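Ticket: order confirmations arrive twice, wrong fabric weight in the second one
Status: Resolved
Product: Zou shop module, connected to Kutton stock
Opened by: Vojtěch Jelínek

Hello,

we sell fabric by the metre in a small web shop. From Tuesday morning every customer who buys cotton twill receives two confirmation e-mails. The first is correct. The second comes 30 minutes later and gives another weight of the cloth: 200 g in place of 384 g per square metre. The order number is the same in both and the card is charged only once, I have checked this with the bank.

What I have tried until now:
- I cleared the cache of the shop and logged in again. No change.
- I turned off the newsletter plug-in. No change.
- I made a test order with linen. Only one e-mail came, so it concerns only the twill.
- I changed the weight in Kutton by hand. In the night it went back to 200.

The product page itself shows the right weight. The item is our cream twill with the small dark flecks, and customers choose it because it is heavy. Two of them have already written to ask if we changed the goods — this is not pleasant for us. 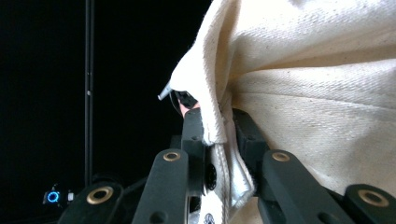 Ikden support answered at 14:10 that the second e-mail is not sent by the shop at all. It comes from the stock program, which has its own template for "item updated" and sends it to each open order when the nightly import touches the item. They asked me to look in the import file for a second line with the same item code.

I looked, and they were right. Our supplier file from Sikico has the twill in row 80 and then once more at the end, under an old name, with the old weight. The import reads the last line and overwrites the first.

Done today:
- deleted the old line in the file
- set "notify customer on update" to off in Kutton
- ran the import by hand, weight stays at 384
- new test order, one e-mail only

I waited one more night before writing this — the weight is still correct in the morning. Please close the ticket. One small question remains: can the import give a warning when a code is in the file twice?

Regards,
Vojtěch Jelínek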